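Lab Safety Handout 6: Contact Faults and Lost Grasps
Instructor: Khalil Khasawneh

Read before the Wednesday session. The fault covered here was logged on the Jindley station during a drawer task. The arm was pulling a bar handle when it kept pulling past the end of travel. The force limit had been left at a value meant for a different tool, and the protective stop came late. 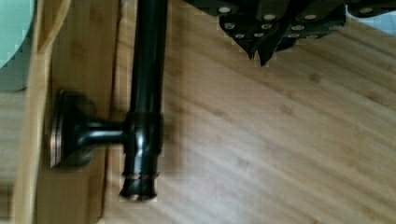
Background

A handle fixed at both ends is a stiff target. Once the fingers are behind the bar, a small position error turns into a large force, and the arm has no way to tell a stuck drawer from a fully open one unless force is part of the stop condition. The script on the day checked position only. It asked for 300 mm of pull. The drawer had less than that to give. 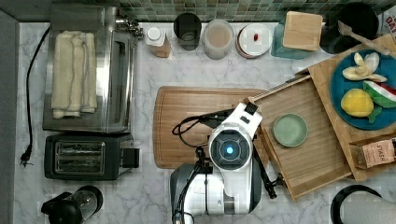 The first thing to write down after a stop is the state of the workspace. Do this before jogging the arm. Record which fingers are touching what, and where the cables lie. Cables that loop over the cutting board, as they do at this station, can catch on a raised edge when the arm backs out. Students who skipped this step in November could not say later whether the cable or the handle had caused the second stop. The log gave them a force spike and nothing else.

Sequence of the fault

The pull started normally. Force rose slowly for 500 ms, then jumped. The controller kept sending position targets for up to 2000 ms after the jump, and the wrist twisted off axis. The stop was raised under code 985, the Skorov controller's general code for following error. That code does not name a cause.

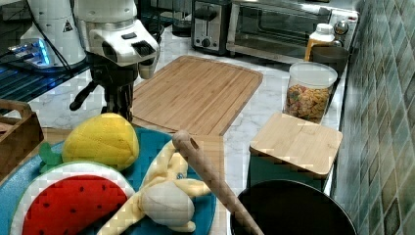

The operator then cleared the code and ran the script again from the same pose. This was the real mistake. A following error under contact means the arm may still be loaded, and clearing it lets the motors act on the old target. Treat the code as a contact fault until you have shown otherwise.

Recovery procedure

1. Leave the stop in. Call out "stopped" so the second person knows.
2. Record the finger positions and the cable path.
3. Open the gripper only if the held part cannot fall or spring back.
4. Release the stop and jog away along the approach line at the lowest speed. Do not rotate the wrist first.

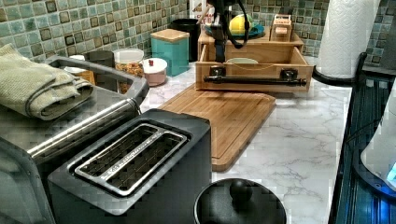
5. Move the drawer by hand through its full travel with the arm clear and the stop in. Note any binding.
6. Check the force limit against the tool sheet. Both people initial it.
7. Rerun at reduced speed with the Chan force check turned on.

Bring the completed Herard fault form to the session. Forms without step 2 filled in will be returned.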